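Stomton table – care and set-up guide

Section 4: Preparing and looking after the wooden top

Read this section before you put the table into everyday use. It covers all Stomton tables with a light wooden top. Instructions for the Hukeck bench are in a separate leaflet.

4.1 Before you start

You will need:
two soft cotton cloths
a bowl of lukewarm water
a few drops of mild washing-up liquid
the small tin of Pamitz clear oil from the fittings bag

Note: The oil is for raw edges and the underside only. The upper face is finished at the factory and should not be oiled.

4.2 Placing the table

1. Choose a level spot at least 45 cm from any radiator or stove.
2. Set the table on its feet. Two people should lift it – do not drag it across the floor.
3. Press lightly on each corner. If the table rocks, turn the adjusting foot at that corner until it stands firm.
4. Leave the table in the room for 2 days before tightening the frame bolts for the last time.

Caution: Never lift the table by the top alone. The fixings underneath are made to hold the top down and will not carry the weight of the frame.

4.3 First clean

1. Brush off any packing dust with a dry cloth.
2. Wring out the second cloth in the soapy water until it no longer drips.
3. Wipe along the grain from one end to the other. Where the grain curves, follow the general direction.
4. Wipe again with clean water and dry straight away.

Do not use scouring powder, steel wool or any cleaner containing bleach. Furniture polish with silicone leaves a film that makes later repairs difficult.

4.4 Oiling the underside

1. Lay the table upside down on a blanket.
2. Put a little oil on a dry cloth and rub it into the underside and any unfinished edges.
3. Wait 40 minutes, then wipe off what has not soaked in.
4. Leave overnight before turning the table back over.

Caution: Cloths soaked in oil can catch fire by themselves. Spread them out flat to dry outdoors before throwing them away.

4.5 Checking the surface

Look across the top from a low angle with a window or lamp on the far side. Scratches and dried water marks show up best near the reflection. Move round the table and repeat from the other side. 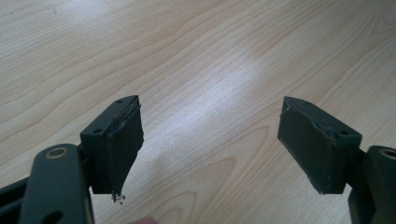
GRAIN, COLOUR AND SHINE

Curved grain lines, darker tan streaks and oval figures are part of the wood and are not treated as faults. No two tops match, so an extension leaf ordered later will differ from the main top. The finish is smooth and reflects light. A whitish patch that shifts as you move your head is glare. If it stays in one place, treat it as a heat or water mark and see 4.6.

Wood also changes colour with daylight. Move bowls, mats and lamps from time to time during the first months, above all in July when the sun is strong.

4.6 Marks and small scratches

1. Clean and dry the area as in 4.3.
2. Leave a pale mark uncovered for a day. Light water marks often fade.
3. If the mark remains, contact the Rivadeneira service desk before sanding. Sanding through the finish ends the surface guarantee.

Spare feet and frame bolts are listed in Section 5.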